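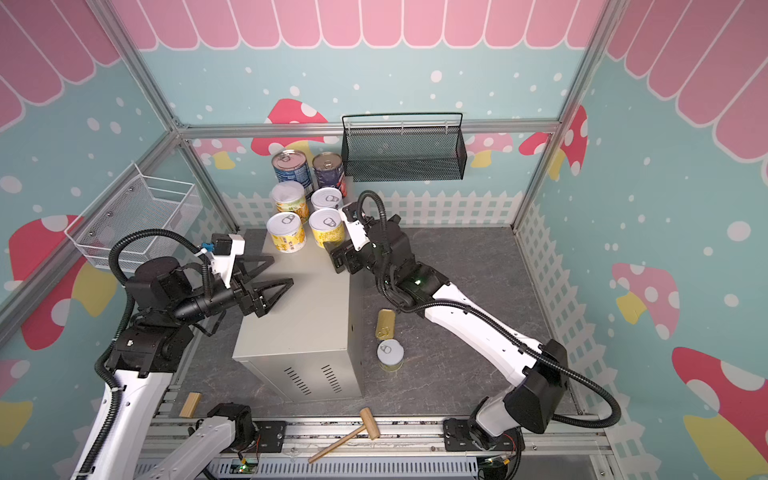

Figure 3.1 Cans grouped at a raised box, with wire and mesh baskets on the walls.

Search in book... Go

Chapter 3
Stacking and Displaying Canned Goods

What this chapter covers
3.1 Why shops use raised displays
3.2 Choosing a base
3.3 Placing the cans
3.4 Baskets and wall space
3.5 Backgrounds and color
Practice task

Key terms: base, back row, facing, pull-tab lid, riser, sight line, stock count

Canned food is some of the easiest stock a small shop can carry. It keeps for a long time, it needs no cooling, and most of it comes in a few standard sizes. Because it is so easy to store, it is often displayed with little thought. Cans are pushed to the back of a shelf, labels face the wall, and a customer who wants one kind of soup has to turn six others to find it.

In Chapter 2 you learned how stock is received, checked and moved to the storeroom. This chapter takes the next step, from the storeroom to the display. The methods apply to a full grocery aisle, but we will mostly work with small displays that one person can set up and take down in a short time. A small display is a good place to learn, and mistakes in it are cheap to fix.

3.1 Why shops use raised displays

A riser is any firm object that lifts goods above the surface around them. It may be a step, a block, a crate or a box. The one in Figure 3.1 is a metal box with ventilation slots in the front and a smooth, flat top. The cans are gathered on the back edge of the top and behind it, and the larger ones stand at the very back.

Putting larger goods behind smaller ones is the oldest rule in display work. It keeps the sight line open. The sight line is the straight path from the customer's eye to the product. If a tall can stands in front of a short one, the sight line to the short one is blocked, and for most customers the short can may as well be in the storeroom.

A riser also marks out an area. Goods on a plain counter tend to spread as the day goes on. People pick them up, read the label and put them down somewhere else. A riser has edges, and staff can tell from across the room when something has been moved.

3.2 Choosing a base

The base is the surface that the whole display rests on. It should be level, dry and strong enough for the load. Cans are heavier than they look. A display that seems light when you build it one can at a time may be too much for a thin shelf once it is full.

Check these points before you place any stock:

The top is flat, with no lip that could tip a can.
The base does not rock when you press on each corner.
Any slots or vents are left clear.
The surface can be wiped clean.

A dark floor or counter shows dust and dried spills more than a patterned one does. Patterned surfaces such as marble prints hide small marks, so they have to be cleaned on a schedule and not only when they look dirty.

3.3 Placing the cans

Start with the back row and work forward. Set each can down with its label facing the customer. One product turned to the front in this way is called a facing. If the same product takes up two places side by side, it has two facings.

Leave a finger's width between cans that are not meant to be stacked. Customers are more willing to take a can if they can get a hand around it. Cans with pull-tab lids need extra care in stacking. The tab stands above the lid, and a can set on top of it may lean. Some cans have a recessed base that fits over the tab. Try one pair by hand before you build a stack of them.

Keep label colors in mind as well. Two blue labels next to each other can look like one product from a distance. Place a can of another color between them, or move one of them to the far end of the row.

The Cosgrove store in Plustcombe, which we will follow through this unit, sells 1,552 cans in an ordinary July. Its storeroom holds 1,000. The difference has to be covered by deliveries during the month, and the display must never be larger than the stock behind it can support. The store therefore limits each counter display to 16 cans and refills it 3 times a day.

3.4 Baskets and wall space

Wall baskets make use of space that would otherwise hold nothing. Wire and mesh baskets let customers see what is inside, and dust falls through them. They suit packets, pouches and other light goods. Full cans should go in a wall basket only if the fixing has been tested for the weight.

Hang baskets where they can be reached without leaning over the main display. A basket set at an angle is easier to see into from one side and harder from the other, so stand where the customer will stand before you tighten the fixing.

3.5 Backgrounds and color

A printed background tells customers what sort of shop they are in. Awnings, picket fences and spotted mushrooms belong to a children's theme. Pale colors such as teal work well behind strong labels. Large printed shapes directly behind the goods compete with them, and part of the picture will be hidden once the stock is in place. Plan the print and the stock together if you can.

Practice task

Use a firm box with a flat top and a small group of cans in two sizes. Build a display following Section 3.3. Step back, then sketch what you can see from the front and from each side. Mark any label that is hidden. Move the cans until every label can be read from the front, and make a second sketch. Keep both sketches for the stock count exercise in Chapter 4, where you will also need the blank Mestov count sheet from the back of the book.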